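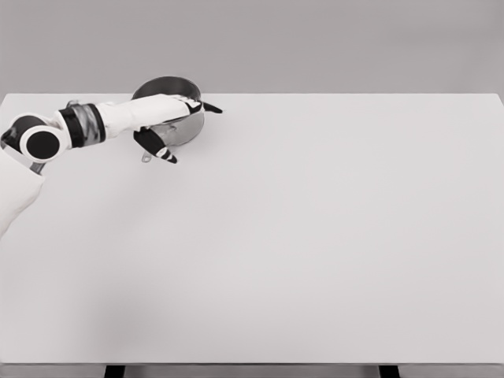

The simulated arm holding a steel saucepan over the table, in a render from the Lekota project.

Members of the Gravberg shared workshop are building a robot arm and hand meant to lift and move ordinary kitchen pans, and have spent much of the winter testing its grip on a computer before bolting the real one to a bench.

The project, called Lekota, was started by Riaan Chauke and Natália Murín, who share a bench at the back of the workshop. Chauke is building the arm. Murín looks after the simulation, where the hand is asked to take hold of a saucepan and keep it clear of a plain white table.

By the end of January the pair had logged 781 simulated lifts. Of these, 255 were thrown out after a mistake was found in the weight given to the pan.

"I had typed in the weight of the pan without its handle," Murín said. "Every result up to then looked better than it should have. We went back to the start of that batch and ran the lot again."

The saucepan was chosen as the first test because it is awkward to hold. The walls are smooth and curved, the weight shifts as soon as there is anything inside, and a hand that closes too far can tip it. In the simulation the thumb presses on the outer wall while the fingers reach over the top.

Chauke said a grip on the handle had been tried first and dropped for now. The pan swung under the wrist and the software kept losing track of where the rim was. They plan to return to it once the real hand is working.

The two have kept the virtual room as bare as they can. Murín said earlier versions had a full worktop with a hob and a sink, and these slowed her computer so badly that a single lift could take most of an evening. The steel finish on the pan was left in, as she wants to know how a camera will cope with reflections later on.

The real arm is less far along. Two of its joints are finished and a third is waiting for a bearing. The outer shells are being printed in white plastic on the workshop's own machine, which is booked for most of the day by other members, so Chauke has been running his parts after 9pm.

Nobuhle Masilela, who manages bookings at Gravberg, said the late slots had been opened to anyone with a long print after several requests. Members using them must stay for the first layer and leave their name on the board by the door.

The control board is a second-hand Stestent unit bought from Kenneth Cabanatuan, another member, who had used it on a small milling machine. It needed new connectors and a fan. Chauke has written his own software for it and says he will share the files with other members once the wiring is settled, as he has changed the pin layout twice already.

Not everything has gone to plan. A first set of finger joints split along the print lines when they were tightened, and the replacements are thicker, which means the real fingers no longer match the simulated ones. Murín is updating the model and expects to repeat part of the testing.

The first lift with the real arm will be made with an empty pan. Water comes after that – cold to begin with, and with the electronics moved to a shelf above the bench.

Amado Evangelista, who runs the Cukerik repair evenings in the same building, has offered a box of old saucepans for the tests. Members who would like to see the arm or lend a hand with the wiring can find Chauke and Murín at the back bench most evenings from 7pm.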